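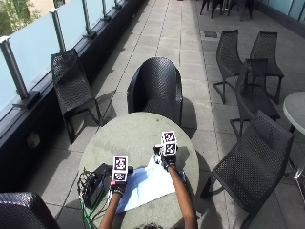
Fung-ping Wei has looked after the roof terrace at the Nurnach building for long enough to have replaced most of what was on it. The glass along the side and the paving were there when she started. The tables and chairs were her decision, and so is the daily routine that keeps them in use from spring until the end of October.

"People think a terrace looks after itself because it rains on it," she says. "Rain is what makes the work. It leaves dust in rings, and then the sun bakes the rings on."

Her day up there begins at 7 in the morning with the tables. They are round and gray, the color of concrete, and she wipes each one with a cloth that has been wrung out until it stops dripping. She likes light-colored cloths for this. On a light blue one she can see what has come off the table and when it is time to turn to a clean side.

"I fold it in four when I start. By the second table it's a ball. I've never managed to keep it folded, and the table gets clean anyway."

She does not use spray on the tabletops. A supplier, Dekasent, once left her a sample bottle of cleaner that dried with a faint shine, and it took her 34 days of plain water and patience to get the shine off one table. Sunscreen is harder to remove than coffee. For that she uses a drop of dish soap, left for a minute, then two passes with clean water.

The chairs are black woven plastic, in more than one shape. Some have rounded backs and some are taller and lean back further. Wei bought them through a company called Candetex after the old metal ones became too hot to sit on by noon.

"The black gets warm too, I won't pretend otherwise. But air goes through the weave, and you can lift one with one hand. The metal ones I had to drag, and you could hear it on the floor below."

The weave collects crumbs. Once a week she turns the chairs over, taps the seats, and goes over them with a soft brush. In pollen season she does it twice. She doesn't put them back in straight rows afterward.

"I used to. Then people came up and moved them all within ten minutes, toward the glass or into the shade. Now I leave them loosely in groups and see where they end up."

Hiu-tung Tse works in an office two floors down and eats lunch on the terrace most days when it is dry. He prefers a chair turned toward the glass. The panels are frosted a pale blue, and he says they take the edge off the light when he is sitting low.

"If I have something to do with my hands, I come up here," Tse says. "There's more room than at my desk, and the table doesn't wobble."

His one complaint is the shortage of shade in the early afternoon. Wei has heard it before. She asked for a price on two umbrellas and was told 234 dollars each, without the bases, and the request is still waiting for an answer from Chou, the management company.

The floor takes the longest. It is laid with large pale tiles, and she sweeps along the joints, working toward the drain. The drain cover is small and square and easy to block. Last fall a handful of leaves was enough to leave standing water over one corner, and she now checks it every time she goes up, even if she is only collecting a cup.

Asked what she would change, Wei mentions a hook by the door for the broom, and a second faucet. She carries water up 31 steps from the last landing, half a bucket at a time.

"A full bucket spills on the stairs, and then I have to mop the stairs," she says.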